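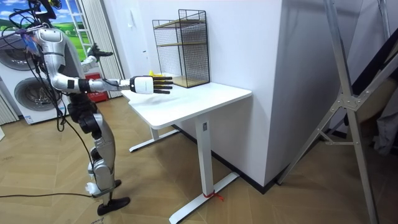
About Hevberg

Hevberg is a translation and proofreading office in Risley. Geeta Pandey and Ramiro Gallardo set it up to handle contracts and letters for small importers, and that is still most of our work. We now have four full-time translators.
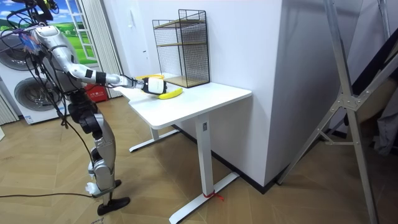 Last year we completed 1,459 jobs, the longest a set of tenancy papers for Hervieu. Every text is read by two people before it goes out — the translator and one other. For prices, write to Wekesa Owino. The office closes for part of December.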